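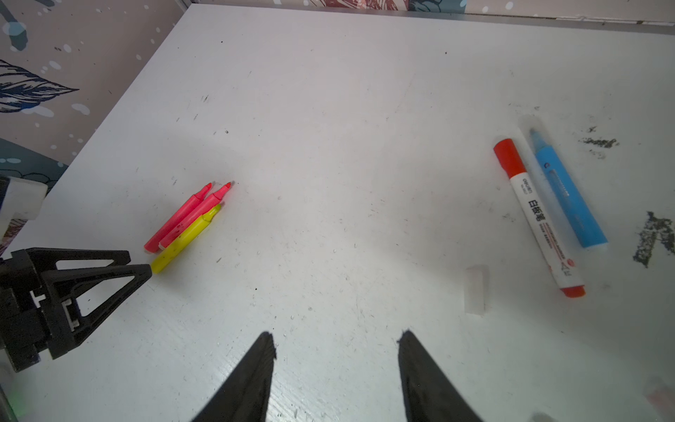
帕克堡队上个月和主教练“双方同意”分手之后，我身边的球迷吵成了两派。我想说点别的：低级别联赛的俱乐部，应该把更多心思花在青年队上，而且现在就是最好的时候！

先交代一下，我看帕克堡（Parkerberg）的比赛很多年了，主场客场都跟，去年12月那场下着冻雨的客场也在。那天对手是斯凯德蒙特（Skedmont），我们零比二落后，换上来一个十八岁的左边后卫，上场第一脚就敢往对方禁区里带。球最后丢了，看台上却站起来一大片人。我旁边的大叔嗓子都喊哑了，散场路上还在念叨那一脚（我也是，念叨到今天）。

这种时刻花多少钱都买不来，可它需要有人在几年前就把孩子留下来，给他场地，给他教练，给他一双合脚的鞋。帕克堡的青训营现在有127个孩子，听着不少，可专职教练一只手数得过来，晚上训练还要和业余队抢半块人工草皮。再看迪恩萨（Dinsa），同样的级别，同样的小城，人家三年前把一笔转会收入全投进了少年梯队，如今一线队里常年有四五个本地孩子，踢得又快又大胆，看着真过瘾！

反对的意见我听过很多遍。最常见的一句是：养出来也留不住，大俱乐部一个电话就带走了。这话对，确实会带走。可带走就有培养费，有二次转会分成，还有一个从我们这里走出去的名字，每个周末出现在电视上。我小时候崇拜的第一个球员就是这样的人，他在我们队只踢了19场，我到现在还能把他的每个进球讲给你听。

第二种意见更实在：成绩等不起。降级了，赞助商走了，青训也就没了。我理解这种害怕，降级那年我也在看台上哭过。不过请想想，我们前几年为了“保级”签的那些老将，有几个真的帮我们保住了级？冬窗匆忙签来，合同拖到第二年夏天，人坐在替补席上，工资照发。同样一笔钱，够给青年队请两名教练，再修好更衣室的热水。 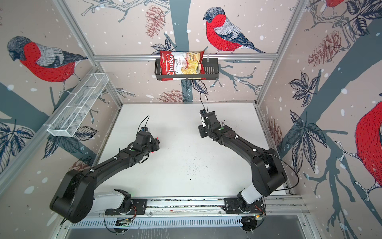
围板内的工作台，两支黑色机械臂相向伸出

我尤其喜欢普洛弗尔伍德（Plovelwood）的做法。他们每个赛季拿出一场联赛，让青年队的孩子带着家人免费进主看台，赛后一线队球员留下来，陪他们在草皮上踢二十分钟小场。去年那场来了超过400个孩子和家长，对一个平时卖不满票的球场来说，热闹得像过节。我专程坐车去看过一次，单程180公里，一点不后悔。有个小门将扑出了一线队前锋的点球，全场为他鼓掌，他自己愣在门线上，过了好半天才想起来要庆祝。

这件事帕克堡完全可以照搬，下个主场就能办。门票损失有限，小卖部的热狗倒要多备几箱。

还有选帅。俱乐部正在面试新教练，我希望面试桌上多一个问题：你上一份工作里，给过几个二十岁以下的球员首发？答不上来的，履历再漂亮也请慎重。我宁愿看一支平均年龄二十二岁的队伍冲得人仰马翻，输一个三比四，也不想再看一整个冬天的后场倒脚。

我知道会有输球，会有失误，会有孩子在九十分钟里被对方老将教育得抬不起头。我会继续买季票，继续坐在东看台老位置上，给那个左边后卫鼓掌。听说他下一轮有机会首发，对手正好是迪恩萨，我的围巾已经洗好晾在阳台上了。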